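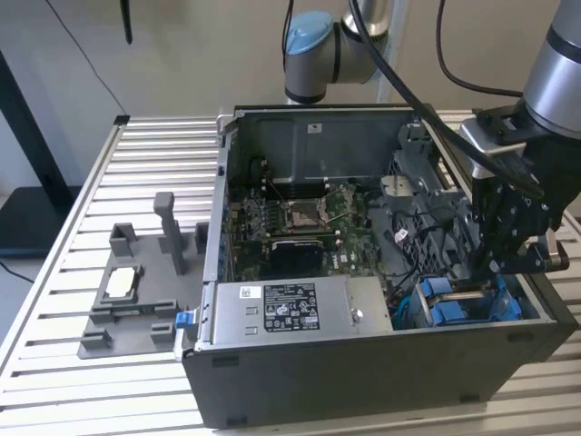
Getting the power supply and drives out of an old Dell tower?
Posted by Elvira Quispe, December 2, 2019

Got a used Dell tower from work, want to strip it for parts before the case goes to recycling. Side panel is off already, so is the processor. Never done one with the blue plastic bits before — every other PC I took apart was just screws. Do the blue things pull, push, squeeze? Dont want to snap one. Also should I do the power supply or the drives first? Want to keep both plus the memory. Thanks in advance, kind of in a rush, pickup is tomorrow.

3 replies

Nulwood

Unplug from the wall, hold the power button in a few seconds, lay the case flat with the open side up. Then do cables before anything else. Pull by the plug and never by the wires. 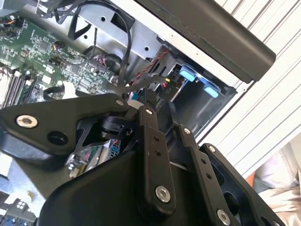 Cables are what takes the time in these, not the drives. Go slow around the thin ones. The red and orange wires plugged into the headers are the kind I mean, they come off easier if you wiggle the plug side to side a little. Take a phone picture first if you might ever put it back together. Memory is simple, push the clips at the ends of the slots outward and the stick pops up. Black slots, all in a row, cant miss them. Put the sticks in an anti static bag, not loose in a drawer.

Setiawan

Blue means "touch here" on these, thats all it is. My order:

1. Drives. Both cables off the back of each one, then squeeze the blue sides of the caddy and lift. If it sticks theres still a cable on it, dont force it.

2. Power supply. Every lead off the board and drives first. Check the back of the case for screws, some models have them and some dont. Work the blue tab at the end of the unit and slide the whole box inward, then up.

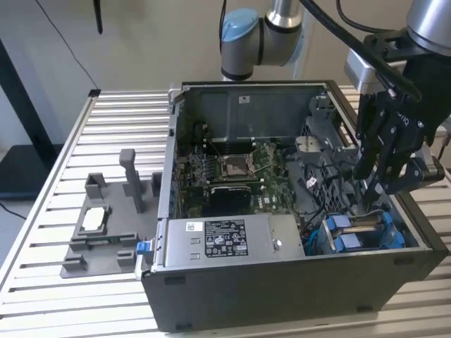
3. Graphics card if you have one. Little latch at the slot, then straight up, no rocking.

4. Cover the empty CPU socket. Tape a piece of card over the frame if you lost the plastic cap — bent pins and the board is worth nothing.

I got 77 dollars for a board like that, with the socket clean. Would not have got 20 with bent pins.

Erzsébet Vincze

Agree with Setiawan on drives first, more room for your hand. Only thing I'd add is dont open the power supply itself, ever. Sell it or recycle it closed. And leave the label on, buyers ask for the part number and you will be reading it out to them otherwise. 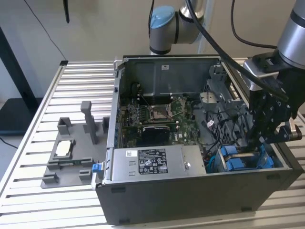

Power supply and blue drive handles, both still in the case

Oh and wipe the drives before you sell them!! Or just keep them.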